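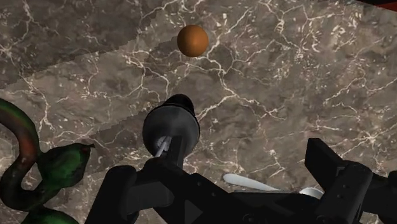

## How many demonstrations should I record in simulation before I train a pick-up policy for the first time?

**posted by wobblywrist**

I've got as far as driving a simulated Onix arm by hand in Zornis and saving each go as an episode, and I'm having a lovely time with it, but I have no feel for how many episodes is sensible. The job is simple: pick up one named object from a table that has a few other things on it, lift it clear, stop. I have 11 episodes saved so far and each takes me most of a minute, plus the ones I bin.

Things that might matter:

- two camera views, one fixed and one looking down past the gripper
- joint positions and gripper opening saved at every step
- the start positions of the objects are shuffled when I press reset
- I'm training with Erkutari on its default settings, on one desktop graphics card

Do I train now and see, or keep recording until I reach some proper number? And should I be keeping the clumsy ones? My evenings are limited and I'd like to spend them on the right bit.

---

**tin_lid**

Record 200 good episodes of the one task, train on those, and look at where it fails before you record any more. Eleven will only tell you whether your files load properly, though that's worth knowing, so do a short training run on them tonight. Keep the clumsy episodes if the object got picked up in the end. Bin the ones where it didn't.

---

**slow_gripper**

Oh, you're at the best stage! I did very nearly the same thing last June and it took over my kitchen table for weeks. The answer from tin_lid is right as far as it goes but I'd put the effort somewhere slightly different, so here is what I did and what I'd do again.

**Train on your small pile first.** I agree with this completely. Take what you have and train until the policy can copy those episodes almost exactly. If it can't copy a handful of episodes it has already seen, something is broken in the recording, and another month of recording will be broken in the same way. Mine was. I'd saved the action one step late, so every picture was paired with the movement that had already happened. The arm drifted past everything by a finger's width and I blamed the network for three evenings.

**Look at where your starts are.** The reset button in Zornis shuffles objects inside a box, and the box is smaller than the table. If you've never opened the scene settings, yours is probably still the default size. I plotted the start position of the target for every episode I had, just dots on a square, and they were all bunched in the middle. I'd done 243 episodes by then. A friend's set had fewer, spread right out to the edges of what the arm can reach, and it beat mine easily. So widen the box now, while you've only a few to throw away.

**Change your surface.** Your table has that marble with the white veins running all over it, and I love how it looks, but if every episode has the same slab then the policy is free to use the veins as landmarks. A bright vein passing near the orange ball is just the sort of thing a network will latch on to. Zornis lets you swap the texture at reset. Give it plain wood, plain grey, something speckled, and the marble as one among the rest. Move the light as well if you can.

**Clutter close to the fingers is good.** The toy snake with its head right next to the left finger is a great example to have in the set, and so are the white bits lying under the gripper. Do plenty of episodes that start crowded like that. My first set was all nice open space with one object in it, and the policy I got from it went to pieces the moment anything stood near the target. Record the careful lift up and away, then the move across to the ball. Go at the same speed you'd use anywhere else — if you creep along whenever things are tight, the policy learns to creep, and mine got so slow it sometimes stopped altogether and sat there.

**On clumsy episodes.** There are two sorts and I treat them differently.

1. You missed, noticed, backed off and got it the second time. Keep these, they're gold. The policy will miss too, and these are the only episodes that show it how to come back.
2. You paused to scratch your nose, or wandered about deciding which way to go in. Trim the pause if your tools allow, otherwise delete.

I also started doing recoveries on purpose. I'd put the gripper somewhere daft, start recording from there, and finish the pick from that position. Twenty minutes of that helped more than a whole evening of tidy ones. Don't record yourself getting into the daft position, only getting out of it.

**Write the instruction down with each episode.** You said "one named object", so I'm guessing you'll want to ask for different objects later. Save the text at the time of recording. I tried to label mine afterwards by watching them back and it was miserable. Use a few wordings too: "pick up the orange ball", "get the ball", "lift the ball off the table".

If you want a number to aim for with all that variety in, I'd say 300, in batches, training after every batch. Keep a fixed set of start positions that you never record from and test on those each time. It's such a good feeling when one you've watched fail over and over suddenly goes clean!

---

**pickledhinge**

I only use the Talebi pads for driving so can't speak for keyboard or mouse, but get something with a proper stick if you haven't. My episodes were all jerky steps along one axis at a time before I had one and the trained arm moved in the same staircase way.

Also check the downward view. With a black gripper as big as that one, a lot of the lower part of the picture is gripper, and the thing you're picking can vanish underneath at the last moment. Both white pieces are partly covered as it is. You've got the fixed camera for that stretch, so make sure it really does see the target when the gripper is over it. Mine was behind the arm for half the table. Moved it round to the side and started again, which was annoying but I'd only done a few.

Default Erkutari settings were fine for me. I raised the number of training steps and left the rest alone.

> **wobblywrist:** Thank you all, this is brilliant. I ran the short training on my 11 and it does copy them, apart from one where it closes the gripper early, and when I watched that episode back I'd closed it early myself and opened it again. So that's one mystery solved. I've found the box setting and it was tiny! Widening it this evening and starting again with mixed surfaces.
>
> **slow_gripper:** Keep that early-close one if you got the object afterwards, it counts as a recovery. And do the dots-on-a-square plot after your first batch, it takes five minutes.
>
> **wobblywrist:** Will do. Does the shuffle also turn the objects, or only move them?
>
> **slow_gripper:** Only moves them unless you tick the rotation box under it. Doesn't matter for a ball, but matters a lot for anything long and thin.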